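Brito: a word list of household talk

What this is

Brito is a list of the words people use at home for ordinary things, collected from my family, my neighbours and a growing circle of people who got wind of it and wouldn't stop emailing me. I mean the words for the end slice of a loaf, the drawer where everything gets dumped, the fluff under the bed, the bit of the evening when you're too tired to go to bed. Every household seems to have its own set, and most never get written down anywhere.

I started it one December when my aunt asked me to pass her "the nudger" and I handed her a wooden spoon without thinking. My partner just stared at me. (It's a wooden spoon with a flat end. I still don't know what other people call it.)

What's in the folder

There are two files. words.csv is the list itself, one word per row, and notes.txt is where I've put the longer stories people sent along with their words. If you only want the stories, go straight to the notes, I won't be offended!

The columns in words.csv are:

word: spelt however the sender spelt it
meaning: in my words, usually shortened
said_by: a household code, never a name
region: where the person grew up, if they told me
age_band: child, adult or older adult
heard_from: who they picked it up from, such as gran, school or a flatmate
sure: yes, fairly or no

That last one is for how sure the sender was that they hadn't made it up themselves. Plenty of people wrote back a week later to say their mother denied all knowledge of it. Those rows are marked "no" and I've kept them, as I like them best.

How I collected it

Mostly by asking. I put a card up in the launderette, then Suleiman Sani mentioned it in the newsletter for his allotment group and the whole thing got out of hand. The allotment people have sixteen words for a shed that's too full to get into, and I've given them their own tag (shed) so you can leave them out if they swamp everything else.

Waltraud Wunderlich sent me a lovely long letter about growing up with two languages in one kitchen, and how the word for a tea towel depended on which parent was drying up. I split her entries into separate rows and put "mixed" under region. If you've got a better idea for handling that, please tell me — I've changed my mind about it more than once.
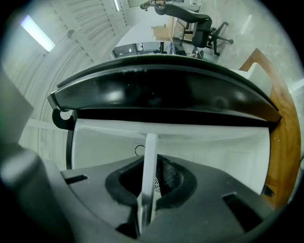 Spelling was the other headache. Hardly anyone has ever written these words down, so the same one can turn up as "scrunkle", "skrunkel" and "scruncle". I haven't tidied them. Where I'm confident they're the same word I've added a shared number in a column called group, and where I'm only guessing I've left it blank.

Things to watch out for

It's lopsided. Kitchens are very well covered and bathrooms hardly at all, probably because people are shy. Older adults sent far more than anybody else. Please don't use it to say that such and such a word belongs to such and such a place, as one chatty family can make a whole county look keen on "oojamaflip".

Some of the meanings are a bit thin too. When I began I was scribbling on the backs of envelopes, and the first 20 rows are copied from those. A few say things like "sort of a bowl?" and I can't remember who told me.

Rude words are in there. They're tagged rude, and most of them are for the remote control.

Using it

Help yourself. Teachers, puzzle setters, people writing plays, anyone. I'd like a mention of Brito if you print any of it, and please don't try to work out who the households are. Everyone who sent a word agreed to it being shared, and one family later asked to come out, so I took their rows away and left a gap in the codes.

Adding your own

Send me the word, what it means and who you got it from. Voice messages are fine, better in fact, as I can hear how you say it. I go through them on Thursday evenings with a pot of tea, so don't worry if I'm slow.

Thanks

To Yasir Jafri for sorting out the columns when I had everything in one enormous cell, to Arlindo Quintana for reading all of it aloud and finding the duplicates, and to my aunt, who would like it known that "nudger" is a perfectly normal word.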